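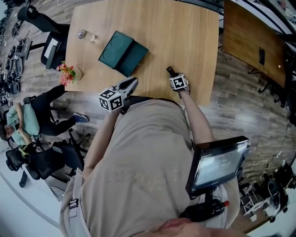 Fan films based on comic book characters are accepted for the August program at the Gwynne Theatre, Hirkberg. The steps below apply to all entries and replace the instructions issued before April 18, 2025.

## 1. Confirm that the film is eligible

The film must be a non-commercial work. It may not have been sold, shown for a fee or used to raise money beyond its own production costs. Running time, including titles and credits, must not exceed 26 minutes. Trailers, costume tests and compilations of studio footage are not eligible.

## 2. Clear the sound and picture

Music is the most common cause of refusal. A theme taken from a studio release cannot be accepted, even where the melody has been re-recorded. Use original music, or a recording for which you hold a written licence, and keep a copy of that licence with your entry form.

Studio logos must be removed from the opening titles. A plain card should state that the film is an unofficial work and is not endorsed by the owner of the characters.

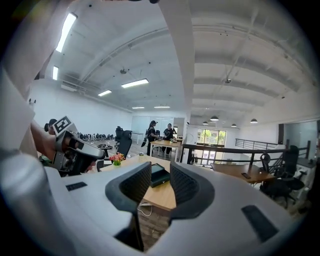

One entrant has written to ask whether a single line of dialogue borrowed from a released film would count as studio footage, as her lead actor speaks it himself. It would not. Dialogue spoken by your own cast is permitted, but audio lifted from a release is treated in the same way as picture.

## 3. Prepare the screening file

- Export the finished film at the frame rate in which it was shot.
- Check the colour on a second display before export.
- Supply English captions as a separate text file.
- Name the file with the title of the film only.

Preview files are uploaded through the Betus portal and must be smaller than 2 GB. Full-quality files are requested after selection and should not be sent earlier.
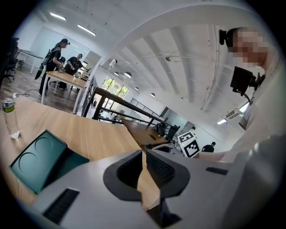
Captions are checked against the soundtrack by the Herkidon office, and files that drift out of time are returned for correction. A returned file keeps its original place in the queue if the corrected version arrives before the closing date shown in the portal.

## 4. Write the synopsis

The synopsis must be no longer than 130 words. Name the characters as they appear in your film, and state whether the story follows a particular comic or is new. Do not include reviews or audience comments.

## 5. Submit the entry

Complete the form, attach the synopsis and upload the preview file in one session. Partly completed entries are not saved. Selected films are added to the Gwynne catalogue, which holds more than 3,000 titles, unless the entrant declines in writing.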